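搬到伊尔克斯特德以后，她开始修瓷器

帕洛玛·哈达德的修复间在伊尔克斯特德老街的二楼，楼下是一家卖渔具的店。门上没有招牌，只贴了一张写着“请敲重一点”的纸条。她说楼下进货的时候声音大，敲轻了听不见。

哈达德今年收的活比去年多。送来的大多是日用的碗盘和茶壶，古董很少。“有人以为修瓷器就是修博物馆里的东西，”她说，“我这里最常见的是缺口的饭碗，还有壶盖。壶盖摔得最多。”

她原先在塞尔斯卡的一家印刷厂做调色，做了很多年。厂子关掉后，她跟一位老师傅学了两个冬天的锔瓷，又自己摸索补缺和上色。问她调色的经验有没有用，她想了一会儿。“有用，也添麻烦。印刷的颜色是平的，釉有厚度，底下还透光。刚开始我按纸上的办法配，配出来白天看着对，晚上开灯一看就差了。”

现在她配白色要在三种光下各看一遍：窗边，日光灯，还有一只旧台灯。她认为白色最难，比青花难得多。“青花有花纹，眼睛会跟着花纹走。一只纯白的盘子，补过的地方稍微偏黄一点，主人第一眼就盯住了。”

工序讲起来并不复杂。碎片先用温水泡，旧胶要一点点剔干净，晾上一夜再拼。拼的时候她先不上胶，用纸胶带把所有碎片试着合一次，记下顺序。“顺序错了，最后一片放不进去，只能全拆。我拆过一只汤盆，拆了两回，后来那位客人来取的时候我都不太想提这件事。”胶固定之后放进沙箱里，让碎片靠自身的重量压实。缺口用填料补平，砂纸从粗到细打磨，然后上色，最后罩一层光油。

她会跟每位客人讲明，用胶补过的碗不再适合盛热汤，也不能进微波炉和洗碗机。有人听完就把碗带回去了，她觉得这样也好。想继续拿来吃饭的，她会建议换一只新的，把旧的留着放钥匙或者水果。

收费按断口的长短和补色的难度来定，一只简单的缺口碗收300。碰上碎得厉害的，她先拍照报价，对方同意了再动手。去年1月她接过一只摔成27片的大盘，是诺里那边一家人寄来的，包在毛巾里，路上又多断了一处。那只盘子她做了24天，中间停过几天，等一种填料到货。

“那家人后来写信问我，能不能把裂纹留着，不上色。我已经上了一半，又洗掉了。”她说起这件事没有抱怨的意思，只说从那以后，报价之前先问清楚：要看得出来，还是看不出来。

按她的印象，年纪大的客人多半希望看不出来，年轻人喜欢留痕迹，有的还指定要用金色。她自己家里用的几只碗都打了锔钉，钉脚朝外，洗的时候有点刮手。“锔钉结实。样子嘛，看惯了就行。”

2025年11月11日，她在拉斯塔文特的社区图书室开了第一次短课，教大家处理小缺口。来的人各带一件自己的东西，有人带了花盆，她也收下了，说陶和瓷的补法相差不大，只是陶吸水，要多晾些时候。课上不教调色，她说那个一下午教不完，光是把白色看清楚就得花掉不少时间。
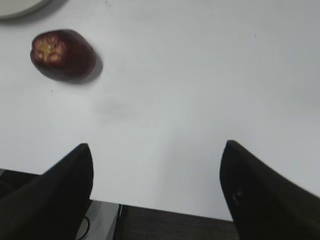 家里的盘子摔了，碎片应该怎么收？

哈达德的答复是先别急着拼，也别拿断口互相去蹭，断口磨圆以后就合不严了。大片用纸巾分开包，小碎渣也扫起来，单独装进一只小袋子。如果已经用强力胶粘过，送来时要说一声用的是哪种胶，她好决定怎么拆。

她还提醒，搬家时盘子最好竖着放，每只之间垫纸，箱底多垫一层。她收到的破盘子里，有不少是平着摞在箱子里压坏的。

谈到以后的打算，她说想把沙箱换成大一点的，现在这只放不下鱼盘。短课开春再办一次，时间还没有定，图书室那边要先排房间。采访快结束的时候有人重重地敲门，是来取壶盖的。她从架子上找出纸包，打开让对方在窗边看了看，又拿到台灯下看了一遍，才重新包好。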